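Flindwood Short Film Festival
Call for programme readers and festival crew

Flindwood is looking for people to help select and run this year's short film festival. We need a group of pre-selection viewers, who can work from home, and a smaller crew for the screenings themselves. You can apply for one or both.

About the festival

Flindwood shows short films of up to 30 minutes, both fiction and documentary, with one programme set aside for animation. We expect over 700 entries this year. From these we choose 64 films, shown across 10 programmes. Most of the films come from first- or second-time directors, and a good number have no distributor and no English press material, so the people who watch them first have a real say in what gets seen.

Screenings take place in two venues: the Mustari, which seats 200, and the smaller upstairs room at the Guérin. The Mustari has the opening and closing programmes and the animation programme. The Guérin has everything else, including the late shows.

Pre-selection viewers

Viewers watch entries online and write a short report on each. You will be given a batch of films every week and will need to return your reports before the next batch goes out. Every film is watched by at least two people, who do not see each other's reports. Where the two disagree strongly, the film goes to a third.

A report is a score and a paragraph. We want to know what the film is, whether it holds together and who you think would want to see it. We do not need a plot summary -- the entry form already has one. Please watch every film to the end, including the ones you have made your mind up about.

You do not need to have worked in film. We are looking for people who watch a lot of different things and can write clearly about them. Languages other than English are useful, especially Portuguese, Polish, Turkish and Korean. Please tell us your level on the form.

We also need viewers with an interest in animation, both drawn and computer-made. Entries in this section have gone up each year and we had too few people reading for it last time.

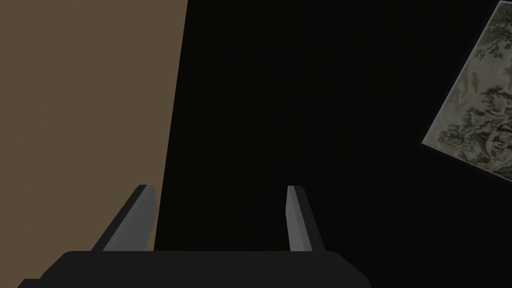
Computer-rendered interior with gripper and framed picture.

Animation viewers follow the same process as everyone else. The only difference is that their batches are shorter in running time and contain more films. If you would like a mixed batch, say so and we will try to arrange it.

You cannot be a viewer if you have entered a film yourself, or if you worked on one that has been entered. If a film by someone you know turns up in your batch, send it back unwatched and we will swap it for another.

Screening crew

Crew work shifts of four to five hours during the festival. The jobs are:

Front of house: checking tickets, seating people and clearing the room between programmes.

Guest desk: meeting visiting directors, handing out passes and taking guests to the right venue in time for their introduction.

Projection support: checking files against the running order, testing sound levels and subtitles, and sitting in on the first film of each programme. Some experience is needed for this one. Both venues play from digital files, and the house projectionist is in charge at all times.

The upstairs room at the Guérin is reached by stairs only. If this is a problem, let us know and we will place you at the Mustari.

What we offer

Viewers receive a flat fee for each completed batch, paid at the end of the selection period. Crew are paid by the hour, with a meal on any shift that runs past seven in the evening. Travel within the town is refunded on production of tickets. All viewers and crew get a pass for every programme, subject to seats, and are credited in the printed catalogue unless they ask not to be.

There is a training session for viewers, held online, and a walk-round of both venues for crew. Both are paid.

How to apply

Fill in the form on our website and attach one piece of writing, no longer than a page, about a short film you have seen. It can be any film and you do not have to have liked it. Crew applicants can leave this out, but should list the shifts they are able to do.

Entries and reports are handled through Flosa, our online viewing system. You will need a reasonable internet connection and a screen larger than a phone. We send log-in details once you have been accepted.

You must be 18 or over and have the right to work in the UK.

The closing date for both roles is 20 August 2020. We will reply to everyone before the end of the month, and the first batches go out shortly after that. Questions about either role can be sent through the contact page -- please put "viewer" or "crew" in the subject line.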